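Repainting a Tabletop: Notes From the Skorthorpe Workshop

May 28, 2020

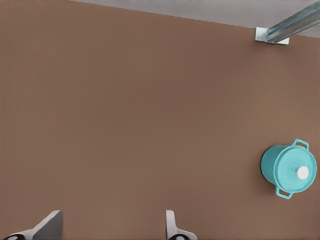
A flat brown finish, computer rendering.

Several members have asked which finish to use on an old kitchen table now that everyone is eating at home three times a day. We went through four of them over the winter, starting in November, and these are the results.

Strip or sand first. Old wax will push off almost any paint, and a wipe with a damp rag does not remove it. Start with coarse paper, move to something finer, and vacuum between grits. Look at the top from the side under a lamp before opening a can. Scratches that hide on bare wood show up badly under a flat color.

Water-based enamel dried fastest and smelled least. It stayed a little soft for the first couple of weeks, and a hot mug left a ring on one of our test boards. Oil-based enamel was harder but took up to 32 hours before a second coat could go on in the cold shop. Chalk paint looked good and stained with coffee the first morning, even with wax on it. Milk paint with a clear coat on top held up best and was the most work.

Browns and dark reds dry darker than they look in the can. Brush some on a scrap and leave it overnight.

For the final coat, use a foam roller and do the whole top in one go, edges last. Stopping halfway leaves a line – we have two tables that prove it. Keep plates off for four days and tablecloths off for longer than that.

The Dinel branch still has sandpaper and rollers at member prices. Orders can be left by phone and picked up at the side door. The finishing class planned for the Stępień building is on hold, and anyone who paid will get 100 percent of the fee back or can move it to the next session.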